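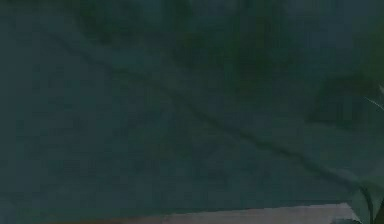

Steinarsdóttir asked whether the sim demos count the same as the ones off the real arm. Short answer, yes for training, no for the final check. Longer answers underneath, will tidy up when there's time.

Which way should I teach it, by hand or by remote?
By hand for slow stuff, wiping, placing, opening a drawer. Remote for anything in the simulator (obviously) and anything heavy.

How many demos do I need?
Around 300 for a new task on Golero. Fewer if it's a small change to an old one.

How long is one demo?
Under 30 seconds if you can. Long pauses get learnt as well, so don't stop halfway to think.

I messed one up. Delete it?
Dropped the thing and picked it up again: keep. Arm wandered off: bin it. Not sure: tag it "check" and carry on.

The arm lags behind my hand.
Usualy the wifi. Plug in. Still bad, restart the Wident app, then the controller, in that order.

Can two people share a session?
Yes but log out in between. Everyone moves differently and we want to know whose is whose.

My view in the sim is all blurry colours and I can't find the gripper.
Reset camera, top left menu. Don't record till you can see both fingers.

Do I get breaks?
Please. 3 an hour is fine, your wrist will thank you.

Where do the files go?
Kurkau folder, one per task. Uploads stop at 400 files so start a new folder before then. Dont rename old ones.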